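Search FAQs
Enter keyword
Go

Bedding Care and Bed Making: Frequently Asked Questions

How often should a printed bedspread be washed?
Every four to six weeks if it is used over a top sheet, and every two weeks if it is slept under directly. Pillowcases go in weekly. Check the sewn-in label first. If the label and this page disagree, follow the label.

What temperature should I use for printed cotton?
Wash at 40 degrees Celsius on a normal cycle, inside out, with a liquid detergent that contains no bleach. The Brukholm range is tested at this setting. Higher temperatures remove more oil but fade violet and blue dyes first.

My floral pillowcases do not match the bedspread exactly. Is this a fault?
No. Pillowcases and bedspreads are printed in separate runs, and small differences in ground color are normal. Lavender prints over pale pink or white can be mixed across sets. Hanging or trailing patterns have a direction, so check which way the sprigs run before the cover goes on.

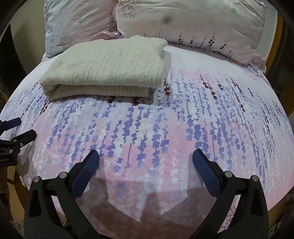 A fitted cover should be pulled from the head end first, then the foot, then both sides. Smooth the top by hand from the center outward. Creases near the pillows usually mean the cover is sitting too high on the mattress - move it down slightly and re-tension the foot.

Where should the spare blanket go?
Either across the foot or folded into a rectangle in front of the pillows. Fold knits in the same place no more than a few times in a row, or the crease will set. Do not hang them.

How do I treat a dark mark on a pillowcase?
Remove the case from the pillow before applying anything. Blot with cold water, apply a small amount of detergent, and leave it for 50 minutes. Rinse, then wash as usual. Do not tumble dry until the mark is gone, as heat can fix it.

Can a knitted blanket be machine washed?
The Lerketti knit can, at 30 degrees in a mesh bag with a short spin. Dry it flat on a towel. Other makes vary.

What thread count do you recommend?
For pillowcases, 200 is adequate and 300 is smoother. Above that, the weave and the yarn matter more than the number.

Comments (3)

Cayetano Casado
Does the blotting method work on old marks? Mine has been through the dryer twice.

Petronella Mahlangu
Re: old marks - two rounds of detergent got most of mine out. A faint outline stayed.

Cayetano Casado
Thanks. Will try it before I buy another pair.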